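Home Forums Reviews Members Search

Vorkura: which cut, and does the ending work?
9 min read

We use cookies to keep you logged in and to remember your display settings. Accept Manage

felicja_w
I watched Vorkura again in February on the Prudex disc and I want to talk about the ending. Spoilers all the way down, so leave now if you care.

For anyone who saw it years ago: a mine inspector, Teltadov, goes up to a closed pit to sign the last of the paperwork. The lift stops between levels with him and the old foreman in it. They talk for most of the film. At the end the lift starts moving again and we don't find out whether it is going up or down.

The first time I saw it I assumed up. There is light on the foreman's face in the last shot and I took it for daylight. This time I noticed the cable sound. Early in the film the sound people give the lift two different noises, a whine going up and a kind of knock going down. In the last shot it knocks. So they are going down, and the light is the lamp at the bottom landing, where the foreman says he left it on.

Is this common knowledge? I searched the old threads and found mostly people arguing about the horse.

Felicja Wysocka

slowpan
The knock is only on the disc. On the print I saw there was music over that shot and you couldn't hear the lift at all.

akash_r
I ran a print of it at the Pawlak when I was a projectionist there and slowpan is right, there is music on it. A cello, quite loud. There are two cuts. The theater cut is 13 minutes shorter and has the cello. The disc has the longer cut, and they took the music off the last reel.

So you can't really say "the ending means down." You can say the longer cut means down. The theater cut leaves it open, and that was the version people saw for a long time.

felicja_w
I didn't know about the cello. What goes missing in the short one?

akash_r
Going from memory: the breakfast at the hostel, most of the phone call to the wife, and the second half of the story about the flooded gallery. The horse is in both.

Taking out the breakfast hurts it. That's where Teltadov puts the foreman's pen in his own pocket without thinking, and then in the lift the foreman borrows it back to sign. Without the breakfast it's just a pen.

Grummet
I'll be the one to say it. I think the longer cut is worse. The flooded gallery story goes on for ages and the actor playing the foreman isn't up to it. He does the same thing with his hands every time he gets to a sad part. In the short cut he starts the story, the light flickers, and he stops. You fill in the rest yourself. I had a much worse flood in my head than the one he describes.

felicja_w
I disagree about the hands. He rubs his left thumb with his right hand, and in the long version you learn why. It's the thumb that got caught in the gate. If he doesn't finish the story, the thumb is just a habit the actor has.

Grummet
It looked like a habit the actor has even after I knew.

slowpan
Has anyone seen him in anything else? I've only seen him in this.

Grummet
One TV thing, a vet. Same thumb.

felicja_w
OK, that made me laugh, but I'm not giving up the point.

hollow_reel
Long time reader. I want to go back to up or down. I don't think the sound settles it even in the long cut. I went and checked after reading the first post. The lift makes 17 separate moves in the film if you include the test runs at the start. I wrote them all down. The whine is always up, fine. But the knock is there on two of the up moves as well, mixed under the whine. You can hear it on headphones. One is when the engineer is testing the brake and the other is right before it gets stuck.

So the knock might mean down, or it might mean something is wrong with the lift.

felicja_w
Is there any whine under the knock in the last shot?

hollow_reel
Not that I can hear. But it fades out very fast.

akash_r
That's interesting. If the knock is a fault sound, then the last shot is a lift that's about to fail, and it doesn't matter a lot which way it was headed.

Grummet
Or the person doing the sound had one knock on tape and used it wherever there was a gap. Having worked on a couple of very cheap shorts I would put money on that. We had one door. It was every door.

akash_r
Sure, but this wasn't a student short. The rest of the track is careful. The water drip changes pitch as they get hungry. You don't do that and then get lazy about the lift.

Grummet
The drip changes pitch? I've seen it three times and never caught that.

akash_r
It drops a little after each meal they don't have. Put the scene with the apple next to the scene where they sleep.

m_tully
Can I ask a basic question? What is the 667 painted on the wall at the level where they get stuck? My brother says it's the depth in meters, but earlier the foreman says the bottom is at less than that, so it can't be.

hollow_reel
I always took it as the number of the seam.

slowpan
Depth from sea level and not from the pit head? The mine is up in the hills, so the two would be different.

m_tully
If it's height above sea level then the numbers would go down as you go deeper. In the opening we pass a number that's lower than 667, and that's closer to the top. So no.

akash_r
It's on the sheet Teltadov is carrying too. He holds it up to the lamp and you can see the same number in the left column. The column header is folded under. I always thought it was a count of lockers or lamps or men and that someone had painted it there for a reason we don't get. The foreman looks at it and looks away.

felicja_w
I'd forgotten that look. I would rather it was the men.

Grummet
It's a location. They shot in a real pit, and it was on the wall when they got there.

felicja_w
And the sheet?

Grummet
They put it on the sheet so it would match. Props people do that all the time. I'm not saying it's a bad touch.

m_tully
That's a letdown but it sounds likely. I'll tell my brother he's wrong anyway.

slowpan
Going back to which cut to show someone. My partner hasn't seen it and doesn't have much patience for slow films. We got through the one about the ferry and that took two evenings. Long or short?

akash_r
Short, if you can find it. The disc doesn't have it. Prudex put a still gallery and a trailer on there and left out the version most people know, and I'm still a bit sore about it. The subtitles on the disc also turn the foreman's dialect into plain speech, so the joke about the soup is gone.

Grummet
Short. We agree on something.

felicja_w
Long. Do it in one sitting and eat first. If you watch the short one you will spend the pen scene wondering why they're so odd about a pen.

hollow_reel
Long, with headphones if there's a way to split them. Otherwise turn it up for the last reel.

slowpan
That's two each. I'll go with the disc since I can get it from the library.

m_tully
What was the thing with the horse? I remember a horse at the top of the shaft and that's it.

Grummet
Please don't.

akash_r
There's a separate thread on the horse. It's long. Start from page 2, the first page is mainly people saying there isn't one.

slowpan
Update. We watched it last night, the long cut. My partner stayed awake and says up, no question. The reason given was that the foreman buttons his coat. You button your coat to go outside. I hadn't noticed the coat in all the times I've seen it.

felicja_w
He's cold, though. He says so in the scene before.

slowpan
I said that. I was told he had been cold for an hour and hadn't buttoned it.

hollow_reel
That's better evidence than my list.

akash_r
The coat is in the short cut too. I can picture it. He does it one button off and Teltadov reaches over and fixes it.

Grummet
I'll watch it again for the coat. If he rubs the thumb while he does it I'm coming back here to complain.

felicja_w
He can't, both hands are on the buttons.

I'm moving from "down" to "don't know." I still think the sound means something, but I'm less sure that it means the direction. If anyone has a recording of the last reel with the cello I'd like to hear where the music comes in. Before the coat or after it would make a difference to me.

akash_r
After. I'm fairly sure. I'll ask at the Pawlak if they kept their notes on the reel changes.
Akash Rathore

felicja_w
Thanks. I'll leave the thread open.

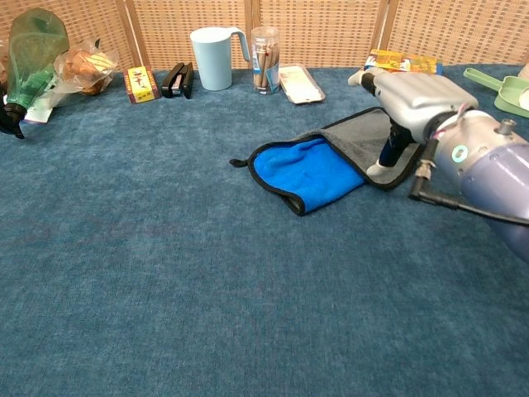

Blue fabric and the woven partition, with the row of household things along the back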